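Covering a work table with cardboard: what holds up and what doesn't

Filed under Workshop and Craft Room

Every few months somebody rediscovers that you can protect a table with cardboard, and every few months a store tries to sell you something better. I've been through most of the something-betters. The Pluvex mat curled at the corners within a season. The wipe-down cloth from Dondamum did wipe down, I'll give it that, but a cup set on it slid if you so much as looked at it. So I'm back to flat brown cardboard and packing tape, with a few doubts about the advice that usually comes with it.

Size first. People tell you to find one sheet big enough for the whole table. Good luck. Refrigerator boxes are hard to come by, they arrive with creases right where you want to work, and a single sheet means that one bad spill in the corner costs you the lot. Two large sheets, one at the back and one at the front, are easier to carry up the stairs and you can swap out the front one when it gets ugly. The back one hardly wears.

Then there's the seam. The usual instruction is to tape it end to end in one continuous run. I did that for a long time and it looks lovely for a week. Then the tape lifts somewhere in the middle, collects fuzz, and you peel the whole length off and take the top layer of paper with it. Short strips of clear packing tape laid across the join do the job well enough. When one goes, you replace one. 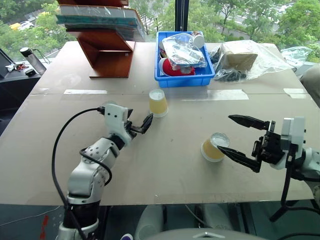 Will liquid get through the gap between strips? Yes, if you dump a cup directly on it. It will get through a fully taped seam too, only slower, and then it sits underneath where you can't see it. I would sooner know. Lift the sheet, dry the table, put it back.

Which brings me to the claim I trust least, that cardboard "soaks up spills." It soaks up drips. A tipped cup is another matter, and anything with sugar in it will leave a tacky patch that no amount of blotting fixes. Apple juice, weak tea, lemonade, they all do it. Blot straight away with an old towel, press, don't rub, and stand something under the edge so air gets in. If the sheet has gone soft, throw it out. I've seen people tell you to dry it with an iron. I tried it. The kitchen smelled like a wet dog in a paper bag and the sheet came out shaped like a potato chip.

Cups. Thin plastic ones are the worst thing you can put on a work table and also what everyone uses. Fill them partway, keep them well in from the edge, and don't park one right on the seam, where the two sheets may not sit quite level. The weighted cup holders Bangera sells are fine. So is a tuna can.

Storage at the back is worth doing if you're strict. A small wooden shelf organizer with an open compartment will keep folders up off the surface, and a plastic bin will take whatever you can't be bothered to sort. Put paper on top of the organizer, never beside it. If the folders are ones you care about, leave some plastic wrap around them. I used to think that was fussy. I no longer do, after a set of seed records got a mug of broth.

As for cost, the Clinberg cut-to-fit table cover was 189 dollars when I last looked, and I would like to meet the spill that justifies it. A roll of tape and two boxes from behind the appliance store get me 4 months of ordinary mess, sometimes 6 if I stay away from glue.

One last thing on glue - it does not come off cardboard, whatever the label says. Put down wax paper first. Parchment works too but it's a waste of parchment.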